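Learning to throw things away

When I came to this country I had two suitcases, and I was proud of it. In nine years I filled a house. I don't know exactly how a person does this. It is never one big purchase, it is a drawer, and then a box under the bed because the drawer is full.

In May we decided to move from Fitzgerald to a smaller flat closer to my wife's work. The moving company, Kemitz, sent me a form where I must write the volume of our belongings in cubic metres. I sat in the kitchen with this form until eleven in the evening and could not write any number. So I started to open boxes.

The first box was only cables. The second was instruction books, some for machines we don't own any more. The third was small plastic things, and I was weak with that one. I have always liked small plastic things -- my mother says I kept bottle caps in my coat until I started school. 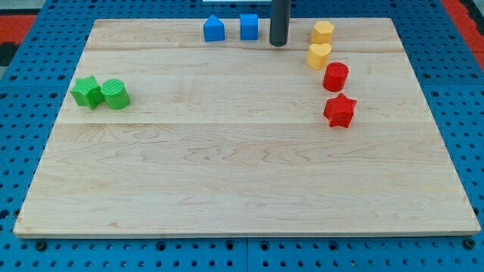 Page last changed: May, 9:40 pm

My friend Justinas Lapiņa moved house last winter and he gave me a rule. Take the object in your hand and say aloud what you will do with it next month. If you have to invent something, it goes. I felt foolish talking to a cheese grater, but the rule works well for kitchens. It does not work for letters. I kept all the letters.

Selling was harder than sorting. I put the bookshelf on the neighbourhood page for 200 dollars and a man offered me a bicycle pump. My wife told me to take the pump. I refused, and a week later I gave the shelf for free to a student from Follitz Street, who carried it home with her brother in the rain.

What I still have to decide is my father's coat. It doesn't fit me and the colour is terrible. For now it hangs behind the door, and I have written it on the Kemitz form under "other".

If somebody near Fitzgerald needs cables, please write to me. I have every kind.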